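# About the Cluroditz Toy Library

The Cluroditz Toy Library lends soft toys, puppets and pretend-play sets to families, kindergartens and playgroups across the Borenell district. It was established in a room behind the MacDonald Street hall with 177 items on its shelves, and the catalogue now holds nearly 700.

Plush toys form the largest part of the collection. Bears and rabbits remain in steady demand, but the Library has also built up a pretend grocery range - soft fruit, bread, cartons and condiments - for use in play shops and home corners. A plush tomato ketchup bottle with the Heinz name on its label is among the pieces in this range. Familiar pantry goods give younger children something they already know how to ask for, and early childhood educators regularly borrow them for language sessions.
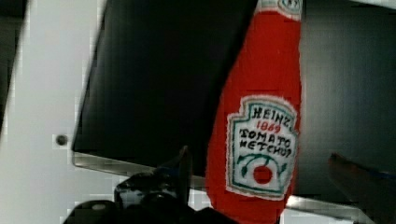 Members may borrow up to 6 items at a time for a period of three weeks. Kindergartens and playgroups hold a group membership, which allows 18 items per loan and includes the use of the Bamex play counter, subject to booking. Concession rates apply to both categories.

All returned toys are inspected at the desk. Seams, labels and stitched features are checked, and any item with a loose part is withdrawn until it has been mended. Plush items are laundered between loans in a fragrance-free detergent. Members are asked not to wash or repair toys at home.

The Library welcomes donations of soft toys in good condition, preferably with the original care tag attached. Toys containing batteries or bean filling cannot be accepted. Donations may be left at the MacDonald Street entrance during opening hours - please do not leave bags outside the door overnight.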